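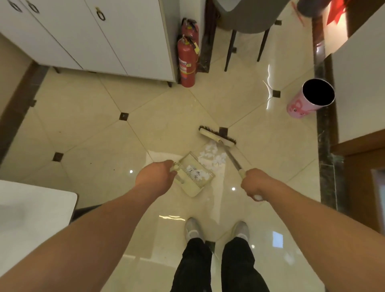

4.2 What the kids did with the hint button

I went into this part of the study pretty sure I knew what I'd find. Griltus is a number app for first and second graders, and it has a hint button shaped like a little lantern in the corner of every puzzle. Tap it once and you get a nudge (the number line lights up, or the ten-frame fills in partway). Tap it twice and it pretty much does the problem for you. My guess was that kids who were struggling would tap a lot, kids who were comfortable would hardly tap at all, and I could use the button as a rough stand-in for difficulty. I even wrote that into the plan.

The logs didn't go along with it. We had usable records for 507 children across the Molmont schools, and over nine weeks the heaviest hint users were spread across every starting level. Some of the strongest kids on the paper pretest were double-tapping on nearly every puzzle. When I sat in on sessions I could see why, at least for a few of them. The app gives coins for finishing, it doesn't take any away for hints, and at 500 coins you unlock the aquarium. The aquarium is great! I would have tapped my way there too.

So I split the hint taps into two piles. The first pile was what I'll call early hints, where the child tapped before moving any of the pieces on the screen. The second was late hints, where the child had made at least one try. I had wanted a third pile for kids who opened a hint and then plainly ignored it, but the log stores only the tap and the next answer, and I couldn't come up with a rule I trusted.

Once they were split up, things looked a lot more sensible. Late hints went along with harder puzzles, especially the ones that cross a ten (8 + 5, 14 - 6 and so on). Early hints had very little to do with the puzzle and a lot to do with how close the child was to the next unlock. They bunched up right before the aquarium and then dropped off. I should say that I only thought to look for this after the sessions I mentioned, so please read it as something I noticed and would like somebody to test properly.

Story puzzles were a bit different. These are the ones where the numbers come wrapped in an everyday job - setting the table, matching socks, sweeping up (Figure 2) - and the child has to work out what's being added or taken away. Hints on these were mostly late ones. I suspect the reading slows everybody down enough that they start poking at the pieces while they're still figuring out the words. A teacher's voice reading the story aloud might change that, and we had the read-aloud setting switched off in most classrooms because of the noise.

I also compared notes with our earlier pilot of Plodholm, which covers a lot of the same math. Plodholm makes you wait a few seconds between hints. Kids there complained about the wait (loudly), but I saw much less of the tap-tap-done pattern. The two groups weren't matched in any way, so I won't put numbers side by side.

On the home side, 149 parents sent back the questionnaire. I asked whether their child used hints at home, and quite a few wrote in the margin that they hadn't known there was a hint button. Others told their kids not to touch it, which they saw as cheating. I hadn't planned for that, and it makes the home logs hard to read next to the school ones. For that reason the scores on the Lüthi checklist, reported in the next section, use school sessions only.

One smaller thing. Tablets in two of the classrooms were shared, and children sometimes forgot to switch profiles. I dropped any session where the level jumped by more than one step from the last one. That rule probably threw out a few honest sessions along with the mixed-up ones, and I ran everything again with them put back in. The early and late pattern held up both ways.

Figure 2. Sweeping paper scraps toward a dustpan.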